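Home | Products | Jobs | Support | Contact
February
Posted by Stela Grecu

Okay, so we're looking for testers! I run the home trials for Gelta, the tabletop arm kit from Flelero, and the new version is finally ready to go out to people who don't build robots for a living. Cooks, parents, students, retired folks, come on in. I'd love to have you (and if you've never touched a robot arm before, even better).

You get the kit for 36 days. You lay out some play food and kitchen stuff, set the arm going, and tell me what it's like to live with. Pay is $1,624 for the whole trial, plus $369 toward a sturdy table if you don't have one. We want 38 households this time around.

Mugs, bowls, pretend fruit on a white table, that's the kind of work you'd be giving it:

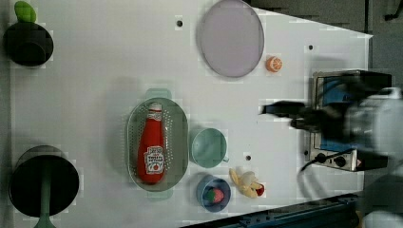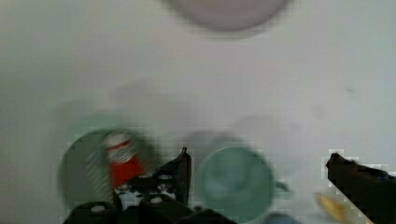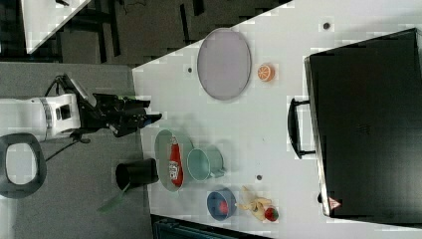
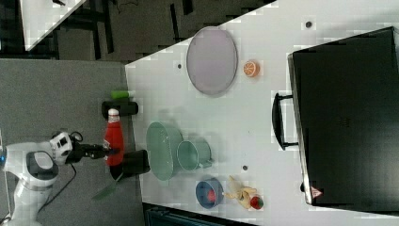 Desta Tilahun did the last round and told me to warn you that setup ate her whole first evening, mostly the cable routing, and that the manual skips a step on page two. She'd still sign up again, she said, but she wants the quick-start card printed bigger. Fair enough! I've passed that on, and the card is being redone.

You'll need a bit of floor space, a regular outlet and a couple of free hours most evenings. I do a short call with everybody at 7 p.m. once a week, and I promise I keep it short.

To apply, write to me or to Darmawan Oei through the contact page. Put "Gelta trial" in the subject line and tell us what your table is like.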